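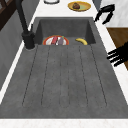 From: Denise Horrocks
To: sisance-teleop
Subject: Re: Sink tasks, operator instructions and acceptance rules
Time: 4:10 PM

Dear colleagues,

Thank you to Kayode Sani for the questions quoted below. I have discussed them with Zaid Darwish and Desmond Kasprzak, and the replies in this message replace sections 2 and 3 of the February instructions. Section 1 (operator sign-in and calibration) remains in force.

On Mon., Kayode's original text is retained in full for the archive.

> From: Kayode Sani
> To: sisance-teleop
> Subject: Sink tasks, operator instructions and acceptance rules
>
> Dear all,
>
> We have begun the sink tasks at the Wojcik site and would be grateful for guidance before we go further. To date 393 demonstrations have been accepted out of the 1000 requested, and I do not wish to record the remainder under a wrong reading of the rules.
>
> First, the instructions say that the operator should "begin from rest." Two of our operators take this to mean that the arm is held still over the counter. Others start recording as soon as the arm responds to the hand controller.
>
> Second, when a plate carrying food is lifted out of the basin and an item slides off, is the demonstration to be discarded, or may the operator pick the item up and carry on?
>
> Third, the gooseneck faucet stands close to the path of the arm. We see light contact with the spout in a number of otherwise sound demonstrations. The reviewer at Vorken has rejected some of these and passed others.
>
> Regards,
> Kayode Sani

Replies follow in the order in which the points were raised.

1. Starting position

The operator should bring the arm over the counter, hold it still until the status line in Ovska reads "ready," and only then start recording. Idle time at the start is trimmed by the import script, so a long pause does no harm. A recording that starts while the arm is moving cannot be repaired afterward and should be deleted at the site. Please do not submit it for review.

2. Items that slide off a plate

Recovery is permitted and, within limits, welcome. A policy trained only on clean demonstrations has little to draw on when a piece of food ends up on the floor of the basin. The operator should set the plate down in a stable position, retrieve the item, place it back on the plate, and resume. One recovery per demonstration is the limit. If a second item falls, stop and reset the kitchen.

Recoveries are to be marked with the tag "recovered" at the time of saving. Desmond Kasprzak has asked that the tag not be added later from memory.

Food that is in the basin at reset, and was never on the plate during the demonstration, does not count as fallen. It is part of the starting layout and should be handled as the task card directs.

3. Contact with the faucet

Reviewers have been applying two different rules, and we regret the inconvenience this has caused. From now on, brief contact with the spout is acceptable if the grasp is kept and the path continues without a visible jerk. Contact with the lever handle is not acceptable in any sink task.

Operators may find it easier to approach the basin from the front and stay low until the plate is clear of the spout. In the window-side kitchen the drainboard lies to the left of the basin and the spout hangs over the basin itself, so a plate resting there has to be brought forward before it is raised. Straight vertical lifts account for most of the rejected files from that layout.
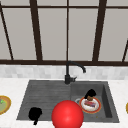
4. Using the drainboard

This point was raised separately by Desmond Mahmoud. The drainboard may be used as a resting place between two grasps. The release must be complete, with the fingers fully open and the hand withdrawn, before the second grasp begins. Sliding an object along the grooves while still holding it is recorded as a push and will be sent back under the wrong task name.

5. Review of earlier files

The 393 accepted demonstrations stand. Files rejected solely for contact with the spout will be reviewed again by Zaid Darwish, and sites need not resubmit them. We expect this to affect roughly 11 files.

Sites should pause on reaching 500 accepted demonstrations and notify this list. A short training run will be made on that set before the second half is collected, and the task cards may be revised on the basis of the result.

Questions on items 1 to 4 should be sent to the list so that all sites receive the same answer. Questions on individual files should go to Zaid directly, with the file number in the subject line.

Sincerely,
Denise Horrocks
Demonstration Data Coordination, Vorken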